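Dos brazos, una caja y tres pinzas a prueba

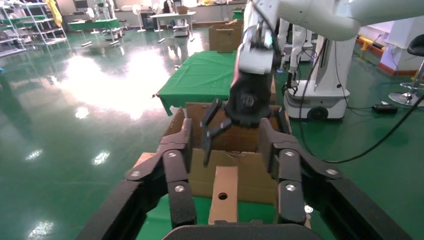 La prueba que peor se da en los catálogos de pinzas es también la más corriente en un almacén: meter los dedos en una caja de cartón abierta y sacar lo que hay dentro sin llevarse por delante las solapas. En Plistgate, un taller de integración que trabaja para distribuidores medianos, han dedicado el invierno a repetirla con tres modelos de pinza y dos brazos enfrentados sobre la misma caja.

El encargo lo dirige Jenő Bíró, ingeniero mecánico. Su cliente prepara pedidos pequeños, con cajas de fondo estrecho y separadores de cartón, y quería saber si le compensaba cambiar las ventosas por dedos. Las ventosas fallan con el cartón poroso y con las bolsas arrugadas. Los dedos agarran casi todo, pero ocupan sitio.

Se compararon tres pinzas. La Kikel es de dedos articulados, con eslabones que se abren hacia los lados al separarse. La Boyer mueve dos mordazas rectas sobre una guía. La Petier también es paralela, más ligera y con menos fuerza. Cada una hizo 400 ciclos de recogida con el mismo juego de piezas y el mismo programa de movimientos, salvo los ajustes de apertura que pide cada fabricante.

El primer resultado tiene que ver con el espacio. Los dedos articulados necesitan sitio a los lados justo cuando se abren. En una caja ancha no importa. En una estrecha, los nudillos tocan el cartón antes de que las puntas lleguen a la pieza, y el controlador interpreta el roce como un agarre. Bíró lo resolvió limitando la apertura a 80 milímetros y entrando en diagonal, con lo que el ciclo se alarga un poco.

La Boyer entra mejor en vertical. Su problema son las tiras y los separadores que quedan de pie: si la mordaza cae encima, los dobla, y en la siguiente recogida la cámara ya no reconoce el hueco. La Petier apenas daña el cartón, pero soltó piezas pesadas con más frecuencia que las otras dos y quedó descartada para los frascos.

La segunda parte del ensayo trataba del trabajo a dos brazos. Uno sujeta o aparta una solapa y el otro recoge. Enda Tully, que programa las trayectorias, probó primero con los dos brazos entrando a la vez y tuvo que parar. «Cada brazo sabía dónde estaba el otro, pero no dónde estaba el cable del otro», explica. Ahora el programa reserva un volumen alrededor de la muñeca y del último tramo de cable, y el segundo brazo espera a que quede libre. La espera media es de 54 centésimas de segundo por recogida.

La cámara de muñeca dio menos guerra de lo previsto. Va montada cerca de los dedos y ve el interior de la caja desde arriba, aunque la propia pinza le tapa parte de la imagen. Con la Kikel abierta, los dedos quedan a ambos lados y el centro se ve bien. Al cerrarse, el agarre final se hace casi a ciegas y hay que fiarse de la corriente del motor. Tully añadió una segunda captura después de levantar la pieza para confirmar que está entre los dedos.

También influyó la luz. El suelo brillante devuelve los reflejos de las lámparas y el ajuste automático de exposición oscurecía el interior del cartón. Fijaron la exposición a mano y renunciaron a que la cámara viera bien el resto de la sala.

En cuanto al desgaste, los pasadores de la Kikel se revisaron al terminar y uno tenía holgura. El taller recomienda comprobar el par de apriete cada 1000 ciclos durante el primer mes. La Boyer no necesitó más que limpiar la guía, que acumula polvo de cartón.

El cliente ha pedido la Kikel para las cajas anchas y la Boyer para las estrechas, con un cambio manual entre turnos. Bíró habría preferido un solo modelo para simplificar los repuestos. La instalación está prevista para septiembre, y antes quedan por probar las cajas con cinta reforzada, que llegaron al taller cuando el ensayo ya estaba cerrado.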